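Against the Breadboard End, and Other Opinions on Flat Boards

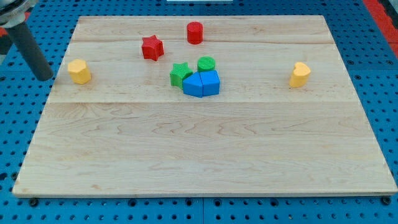
My position is that a loose work board should be made of solid timber, edge-glued, left with its ends bare, and set down on the bench without being fixed to it. I have held this position for long enough to have heard the objections several times over, and I want to answer them in order, because the people who raise them tend to be competent and their reasons deserve more than a shrug.

First, the terms. By a work board I mean a flat rectangular panel that lies on top of some other surface and is used for small activities: sorting, assembling, laying out pieces, cutting card, children's blocks. It is larger than a chopping board and smaller than a table. It has no feet, no lip and no handle. It is picked up by its edges and stood against a wall when the bench is wanted for something else.

The material I prefer is maple. It is hard, the pores are small, and the surface can be brought to a condition in which a small block with a flat base stands where it is put. It is also pale. This last property is usually treated as decoration, and I regard it as functional. A red or green block on a pale honey ground is found at once. On walnut the green goes missing under evening light, and on white laminate there is glare from any lamp placed where a lamp is useful. Figured maple complicates this slightly. Where the grain swirls or a dark streak runs through, the ground is no longer uniform, and one correspondent, Paavo Rautiainen, holds that figured stock should be rejected for any board on which things are to be sorted by eye. I think he overstates it. The contrast between a streak in maple and a saturated paint colour is still very large. If the pieces were themselves bare wood I would agree with him.

Now the joints. A panel of this size has to be made up from more than one plank unless the maker is either very rich or very lucky with trees. The usual advice is to rip everything into narrow strips, alternate the growth rings and glue the lot back together. The result is stable and looks like a gymnasium floor. I would sooner use the widest plank available for the front part of the board, where the hands work, and make up the remainder behind it with whatever is left. The seams then fall further back. A well-made seam cannot be felt with a fingernail in the week it is made, but glue lines move a little with the seasons, and after a winter beside a radiator the fingernail will usually find something. It is better for it to find it away from the place where small things are being stood upright.

The objection to the wide plank is cupping. It is a fair objection. A wide flat-sawn plank will cup if it dries faster on one face than the other, and a board lying on a bench does exactly that, with the top face open to the room and the bottom face covered. Sylvain Deschamps, who taught me most of what I know about glue and with whom I disagree about nearly everything else, would put a breadboard end across each end of the panel to hold it flat. He has done so on every board he has made for as long as I have known him.

I am against the breadboard end for this use. The cross piece does not change its length with humidity, while the panel changes its width. In January the panel shrinks and the ends stand proud at the corners. In a damp summer the panel swells past them. On a dining table this is tolerable and even rather handsome. On a board that is lifted by its edges it gives four small steps where the palm goes. It also hides the end of the panel, and the end of the panel is where a buyer or a repairer can learn what the thing is made of. A bare edge cannot lie. If there is a veneer it shows, and if there is a filler it shows, and if the planks were badly matched in thickness before flattening that can generally be worked out as well.

What I do about cupping is attend to the underside. Finish both faces with the same product, the same number of coats, on the same Saturday if it can be managed. Then see that air can reach the bottom. This brings me to the bench.

A solid bench top is a poor thing to leave a solid board on. The contact is close, moisture is held, and if anything is spilt it travels beneath and stays there until it is discovered by smell. A perforated surface is much better. Pegboard is generally thought of as a wall material, for hanging pliers, but a table topped with it has real merits in a room where the work changes from one day to the next. The holes give some air to whatever lies on them. They accept pegs and stops when something does need to be located. They also provide a grid, so that a board can be returned to its former place without measuring.

The disadvantages are well known and I do not dispute them. A perforated top collects crumbs, pencil shavings and glitter. It is unpleasant to write on. Small round objects are at risk of lodging in the holes. Shabnam Tarar, who ran a Saturday group for parents and small children on tables of this sort, told me that her main complaint was that blocks stood on the perforations would wobble whenever a narrow base met the rim of a hole. Her solution was a board on top. I had reached the same arrangement from the other direction, having wanted ventilation and got a playing surface with it, and I take the agreement as some evidence that it is sound.

Colour enters here too. The bench should differ plainly from the board. A blue top under pale maple gives a hard outline, and a hard outline is worth having when the user is three years old and has been asked to keep things on the wood. It also helps an adult who is tired. I have seen birch boards on birch benches in the Plandeo showroom, all very restful, and watched a customer put a cup down half on and half off.

Then there is the matter of quantity. The set of blocks I use on my own board has eight pieces in four colours, 2 of each, in mixed shapes: cylinders, stars, hearts and so on. Hammad Kakakhel regards this as stingy. His household owns a Pikix tub holding 161 pieces, and he maintains that a child with few blocks will become bored and a child with many will build. There is something in that where building is the purpose. For sorting, matching and naming, which is what a flat board invites, a large number is an obstruction. The pieces touch. The wood between them disappears, and the wood between them is doing half the work, for a group is only legible as a group if there is open surface around it. A yellow block standing well off to one side is a statement of some kind, even if it was put there by someone aged two. In a heap it would be a yellow block in a heap.

I would also defend the prism over the flat cut-out. Many shape sets are sawn from thin sheet and lie down. A star or a heart with some height to it can be stood up, gripped on its flanks and turned. Its outline is read from above and its thickness from the side. A faceted shape such as an octagon is especially good value, being near enough to a cylinder that the difference has to be looked for. The surface of the blocks matters less than people think, although a slight ribbing or texture does give the fingers some purchase and I would not pay extra to have it sanded away.

On finish I have changed my mind. For years I recommended a hard varnish, and used one sold under the Vandex name which did all that was asked of it. The trouble came at repair. A scratch in a hard film has to be taken back across the whole face, or the patch shows as a dull island. I now use a thin oil, wiped on and wiped off, and renewed when the surface begins to look dry. It protects less. It marks sooner. The mark can be dealt with in ten minutes by a person with a cloth, and for an object whose entire life consists of being put down and picked up I consider that the better bargain. It does yellow the maple a little. Those who want the cream tone kept should use a water-based product and accept the rest.

Thickness is the point on which I am least certain. Kalevi Rissanen makes his boards thick enough to need both arms, on the argument that mass keeps them still and mass resists cupping. The second claim is only partly true, and the first can be met by two strips of cork underneath. A heavy board does not get moved, and a board that is not moved becomes a table top with dirt under it. My own preference is for the thinnest panel that will stay flat through a year in the room where it will live, and the only way to establish that is to make one and leave it for a year. I appreciate that this is inconvenient advice for anyone working to order.

The price is the remaining objection. My last quotation from Lindqvist for enough figured maple to make a pair of boards came to 1597, before delivery, and I did not accept it. Plain maple is a good deal cheaper and works as well. Beech is cheaper again, moves rather more, and has a pinkish cast which I do not care for under red blocks. Laminated sheet is cheapest of all and will stay flatter than anything discussed so far. If flatness were the only requirement I would recommend it and stop. The edges chip, though, and a chipped edge on sheet material cannot be planed back to anything worth having, whereas the bare end of a solid board can be dressed with a block plane and a little patience as often as it is knocked.

Deschamps has read a draft of this and says he will continue to fit his breadboard ends. He asks me to add that his are slotted, and that the steps at the corners are smaller than I make out.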